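I gave up my phone in bed last October, and I've been insufferable about it ever since. It started on a rainy weekend in Rellow, where the guesthouse had 4 rooms, no signal and a shelf of swollen paperbacks. I slept 10 hours! I hadn't done that since college.

So I came home and bought a cheap alarm clock — a Grindine, ugly as a boot — and left the phone charging in the kitchen. The first week was awful. I lay there composing texts in my head and wondering what the weather was doing in Saarela, a place I have never been.

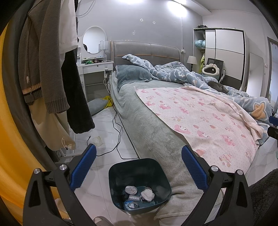

By the second week I was reading again. I got through a 700-page family saga (mostly feuds and herring) and started going to bed early on purpose, which my friends find hilarious. I still cheat on Sundays, when the crossword comes out.

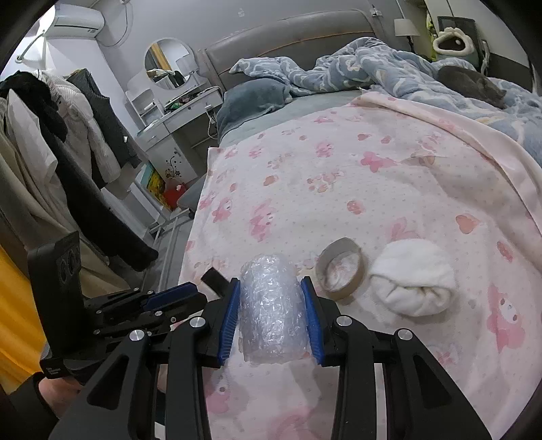 Bubble wrap on a pale pink sheet.

Would I go back? Maybe for a really good group chat. But I'm 100 pages into the sequel now, and the feud has moved to Brikine.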